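Open Day at the Kerekes Surgical Training Center
Jul 19, 2021

I've been meaning to get to one of these open days for years, and I finally made it! The Kerekes center sits at the top end of the Bekmont road, past the bus garage, and they had 900 visitors through the doors before lunch. I went for the sewing. I've hemmed, darned and quilted most of my life, and the program promised a full hour on stitching, with a talk, a screen and a practice table at the end.

Lutfa Roy ran the session. She teaches suturing to people in their first year of training and she talks fast, with her hands going the whole time (I loved her). She started with thread: which kinds slide easily, which kinds grab, and how much tail to leave before you tie. Then the lights went down and we got the close-up views.
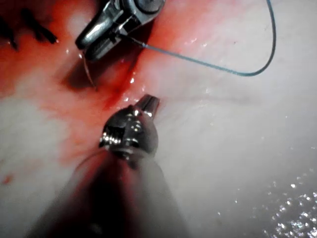 Thread handling took up the first half, and I could have listened all day. At home I lick the end, poke it through and pull until it stops. Lutfa wants you to look at where the slack is before you pull anything. On the screen the blue-gray thread ran off to the right in a long easy slope and then curled up into a loop, and she had us follow it with a finger in the air, the whole room, like kids learning cursive. A loop like that can catch on itself if you rush. My grandmother used to say the same thing about embroidery floss! I wrote down "short thread, slow hands" and underlined it twice.

A man near me asked how they choose stitch spacing. Even gaps, even depth, she said, and practice until your eye does it for you. Telmo Montes, who was working the slides, added that his first row looked like a dog had chewed it. Big laugh.

Needles came next, and for me they were the best part of the day. I own a couple of curved ones for upholstery and have always fought with them. You don't push a curved needle, you turn your wrist and let it follow its own arc.

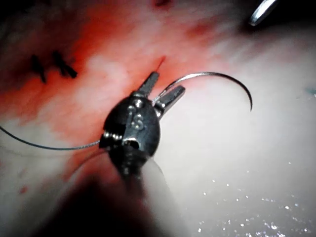
I tried it as soon as we got to the practice table, on a foam pad with a slit down the middle, and it really does work. My first stitch went in crooked, the second was better, and by stitch 7 I was getting a bit smug, so of course I dropped the needle on the floor.

Zsófia Halász was helping at my end of the table and showed me how to square up a knot that had slipped. Mine still leans a little. I got to keep the pad, and it's on my sewing shelf now next to the pincushion.

A few practical notes. Parking is tight, so take the bus. The coffee was good and the poppy seed rolls went early. They're planning another open day in October and I've already put my name down for the knots session.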